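Teaching arms and grippers > Recording by hand > Question

How to hold the speed when I record basket packing by remote control?

Asked by Kumudini Sikder, 18th September

Hello to all. I have read this site for some months and now I write my first question, so please excuse me if it is in the wrong category.

I am teaching two arms to move small packets between an open cardboard box and a wicker basket with a high handle. I sit at the side and hold the two leader handles, and the arms follow my hands. The software is Titunano, the version from April, with nothing changed in the settings except the folder where it saves. Each recording is one packet, from the moment the gripper leaves its resting place to the moment it comes back. When I have enough of them I give them to the training part and wait.

My first group was 12 recordings, only to learn the handles. Then I made the real set of 1,000. It took me much longer than I had planned and my shoulders were sore for a long time. After training, the arm goes to the correct packet nearly always. I was so happy to see this! But then it closes the fingers too early, a little above the packet, and lifts nothing. Sometimes it closes on the second try. With the flat things (cards, thin bags) it is worse than with the thick ones.

I looked again through my recordings and I think that my hands are too quick. When I started I was careful, and by the end of each session I was moving as if I was late for the bus. In many pictures from the wrist cameras I cannot read the packets at all. My question has two parts. Do I have to slow down everything, or only the part near the packet? And can I keep the recordings I have, or must I throw them away? It would hurt to throw them away, but I prefer to know.

I put one picture from the box side. The blue Terry's bag is clear enough, but look at what the other arm is holding.

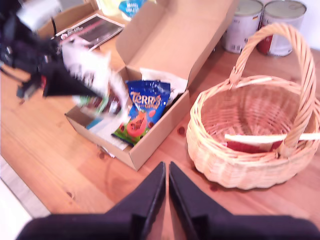 Answers (3)

Answer by Selvaraj Jayasinghe — accepted by the asker

Dear Kumudini, please do not throw anything away yet. I made the same mistake when I was teaching an arm to sort post, and most of my recordings were saved in the end.

Your picture helps. The wrist camera you took it from is nearly still, so the wood and the box and the bag are sharp. The arm at the upper left is the one which moves, and the white thing in its gripper is only stripes. A person can guess that it may be a card. The model cannot learn very much about a card from stripes. This is one half of your problem. The other half is the wrist camera on the moving arm itself, because there the whole view will be smeared, the fingers and the table and everything behind them. You should look at both cameras for the same moment, if your version of Titunano lets you put them side by side.

To your first part. It is not necessary to slow down everything. I divide each movement in my head into the travel and the touch. The travel is the long way through the air, over the wall of the box or over the basket. There you can move at a comfortable speed, and some blur will not hurt you much. The touch begins when the tips of the fingers are one hand's width from the packet. From this place I go slowly, I stop completely for one breath above the packet, then go down, then close. After closing I wait again, a short time, before I lift.

The stop above the packet is what I think you are missing. If the person never stops, the model sees the fingers closing while the arm is still going down, at a different height each time, and it learns a height somewhere in the middle. For thick packets the middle is good enough. For a flat card it is too high, and so the fingers close in the air. This agrees with what you wrote about flat things.

To your second part. Keep the recordings, but cut them into two groups. Go through them and look only at the moment of closing. If you can see the packet between the fingers, keep it. If it is a smear, put it in another folder. It is boring work, but you can do it with a cup of tea. Then train with the good group alone and compare with what you have now. I would add new, slow recordings of the flat things only, and put the cards in different places in the box, also under other packets, partly hidden, as the green packet is in your picture.

Two smaller things. Check the exposure of the wrist cameras. If it is on automatic and the room is dark in the evening, the camera keeps its shutter open for longer and even a medium speed gives blur. I put a lamp on each side of my table and fixed the exposure by hand, and this alone made a big difference. And please make short sessions. I stop when I notice that I am no longer stopping above the packet — it is a sure sign that I am tired.

Comments on this answer

Kumudini Sikder: Thank you very much, this is so clear. The exposure was on automatic, I did not know it mattered. I have now found a picture from the other kind, where the wrist was travelling. I think it is a good example of your "smear" folder, yes?

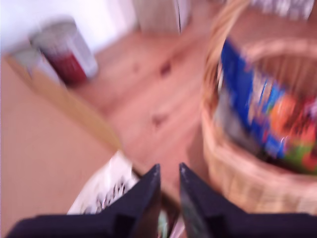 Comments, continued

Selvaraj Jayasinghe: Yes, exactly this. Only the fingers are still dark and distinct. On the white bag near the left finger there is some printing, but it has become a dark band, and the packet in the basket is blue with patches of other colours. If the fingers were on their way to somewhere else at this moment, I would leave it in and not worry. If you were about to close on the white bag, it goes to the other folder. You must look at the pictures just before and after, one alone does not tell you.

Kumudini Sikder: I will look. Is it a problem that the handle of the basket is so high? I often go over it with a big swing.

Selvaraj Jayasinghe: A big swing is allowed, but make it always from the same side. If you sometimes go over the handle and sometimes around, the model may choose the middle, and in the middle is the handle.

Answer by Rajitha Barua

I do not agree completely with the answer before. In my opinion a person who records should move at the same speed from beginning to end, all slow. When I used the fast travel and slow touch method with my Muletti arm, it copied the fast part well and then often braked too late. It pushed a soft bag flat against the table more than once. With all slow it is dull to watch but it does not crash into anything.

Also try lowering the scale of the handles. In my program there is a number for it, and with a smaller scale your hand moves a lot and the arm moves a little. Your shoulders will not thank you, but the movement becomes smooth. I don't know where this is in Titunano.

Comments on this answer

Tahsin Sarkar: It is under Leader, then Motion ratio. You have to restart after changing it, or it keeps the old value without telling you.

Rajitha Barua: Thank you, good to know.

Answer by Afroza Selvanayagam

buy better cameras. i have Idex ones and no blur since then

Comments on this answer

Selvaraj Jayasinghe: A better camera can help with the light, but it will not teach her to stop above the packet.

Afroza Selvanayagam: ok but it is still true

Update from the asker

I have sorted half of the recordings now. The smear folder is smaller than I was afraid of, and nearly all of it comes from the ends of the sessions. I changed the motion ratio also, following Tahsin, and I fixed the exposure. I will record the flat things again with the stop above each one and write here which method was better for me. For the moment I mark the answer of Selvaraj as accepted, with thanks also to Rajitha.

Related questions

Leader handle drifts to the left when I let go
Can two people record for the same model?
Fingers slip on shiny bags, which rubber to use?
Titunano saves the recording but the second camera is black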